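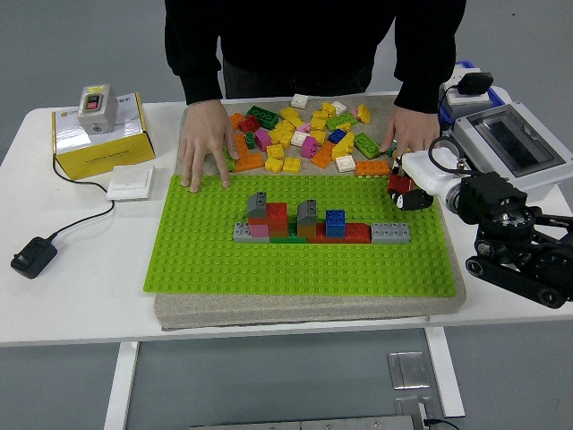 Rozália Gulyás has run the lending side of the Okdale toy library for 16 years, and most of what she wanted to talk about was shelving. The library holds 300 sets, nearly all of them boxed, and she considers the box the weakest part of any toy.

"The cardboard fails first," she said. "The corners go, then the lid stops closing, and after that you are missing parts. We discard the box on arrival now. I cut out the panel with the contents list and keep that."

Each set moves to a clear lidded bin, with the cut panel taped inside the lid. The bin gets a number, the number goes in the catalog, and the weight of the complete set is written next to it. Weighing is how returns are checked. A bin comes back, goes on the scale, and is opened only if the reading is off by more than 2 grams.

Gulyás borrowed the method from a hardware store in Kereama where she worked after school. "They sold screws by weight. It works for anything where the parts are heavy enough to show up. It does not work for card games. A single card is under the tolerance, so those get counted by hand, every time."

Building bricks are handled differently. They are lent by the bin and topped up from a common stock, so a missing piece is never chased. Borrowers pay no fine on bricks. On puzzles the rule is stricter: one lost piece and the set goes to the sale table, marked incomplete.

The catalog itself was on paper cards until last April, when the library moved to Pradar, a lending program written for tool libraries. Gulyás is lukewarm about it. Reservations are easier, and overdue notices go out overnight. The search is poor. "It wants a category for everything, and the categories are drills, ladders, and so on. We renamed them. Marble runs are stored under what used to be plumbing."

I asked about cleaning, which parents raise more than any other subject. Hard plastic is washed in warm water with dish soap, rinsed, and left on racks until the next opening day. Wood is wiped with a damp cloth and never soaked. Fabric items go through a machine in a mesh bag – the library stopped lending anything that can't. Battery toys are lent without batteries.

"People expect disinfectant," she said. "Soap removes most of what you care about, and it doesn't leave the bricks sticky."

Loans run for 2 weeks and can be renewed unless another family is waiting. The waiting list is longest for train track. Gulyás would like a second full set and has the shelf measured for it, in the bay next to the door, but the bay has to be emptied first. It currently holds the dollhouse furniture, which came from the Stotelov branch when that closed and has not been weighed.

"That is the next job," she said. "Some of those chairs are very small. I may end up counting them."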